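Home / Out and About / Open afternoon at the Padness stores 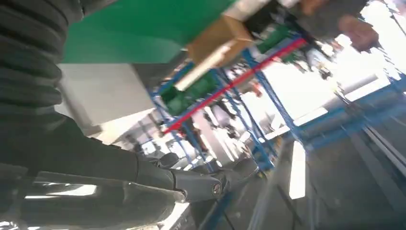
Saskia Cosgrove

I have now spent 90 minutes of my one life looking at shelving, and I'd go back. Codemwood opened its Padness stores in September, and the queue for the sausage sizzle was longer than the one for the tour, so I got a good spot.

The racking is blue, with a red beam across it you could spot from the car park. Cardboard boxes and green bits and pieces are what I remember of the stock. Ngaio McKinnon, our guide, told us there are 3,232 lines on the books and that she has favourites. She wouldn't name them.

Somebody's dad asked how much weight a shelf takes. He asked again at the next bay.

Tours leave from the Wihongi Street door at 2. Wear closed shoes, and eat first.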